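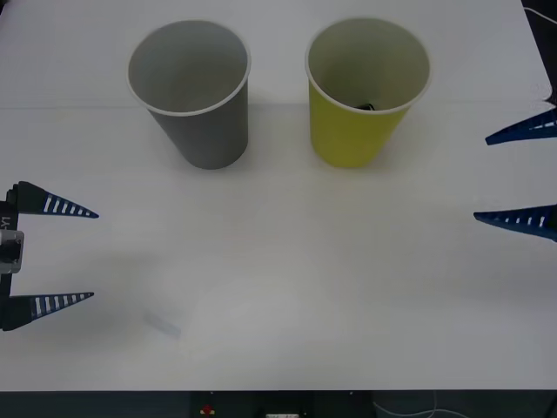
水出しコーヒーの作り方(自宅用・1リットルポット)

夏のあいだ、うちの冷蔵庫にはたいてい水出しコーヒーが入っています。お湯を沸かさずに作れて、手順も多くありません。7月に豆の量を変えながら何度か作り直し、今の分量に落ち着いたので書いておきます。

用意するもの

・コーヒー豆 60g(深煎りか中深煎り)
・水 900ml
・お茶パック(大きめ) 3枚
・ふた付きのポット(容量1リットル以上)
・はかり

水は浄水器を通したものを使っています。市販の水を使う場合は軟水を選んでください。硬水でも作れますが、味が少し重くなります。

1. 豆を挽く

中挽きから中細挽きにします。細かすぎると粉がパックの外に出て、底に泥のようにたまります。店で挽いてもらうときは「水出し用」と伝えれば通じます。

2. パックに詰める

60gを3枚に分けて20gずつ入れます。1枚に全部詰めると中心まで水が回らず、薄い仕上がりになりました。口はしっかり折り返します。

3. 水を注ぐ

パックをポットに入れ、先に水を200mlほど注いで5分置きます。粉が湿ったら残りの水を静かに足します。パックが浮いてくるときは、清潔なスプーンで軽く沈めます。

4. 冷蔵庫で待つ

ふたをして冷蔵庫に入れ、8時間置きます。夜に仕込めば朝に飲めます。急ぐときでも常温には置かず、冷蔵庫で抽出してください。

5. パックを取り出す

時間が来たらパックを引き上げます。しぼると雑味が出るので、自然に水気が切れるまで待つだけにします。入れたままにすると渋くなります。取り出したあと、ポットの中を一度かき混ぜると濃さがそろいます。

保存について

冷蔵で2日以内に飲み切ります。牛乳を混ぜたものは日持ちしないので、飲む分だけコップで合わせます。ポットは毎回洗い、パッキンも外して乾かします。

うまくいかないとき

薄い:抽出を2時間延ばすか、豆を10g増やします。氷を入れて飲む人は最初から70gでもいいと思います。

渋い:豆の挽き目が細かい可能性があります。一段粗くして、時間は変えずに試してください。

粉っぽい:ペーパーフィルターで一度こします。時間はかかりますが、口当たりはかなり変わります。

香りが弱い:焙煎から日が経った豆だとこうなりがちです。開封後の豆は密閉して、早めに使い切ります。

カフェインが気になる場合は、デカフェの豆でも同じ分量で作れます。その場合は抽出を1時間長めにしています。

(2025年9月25日 豆の量と保存の項を修正)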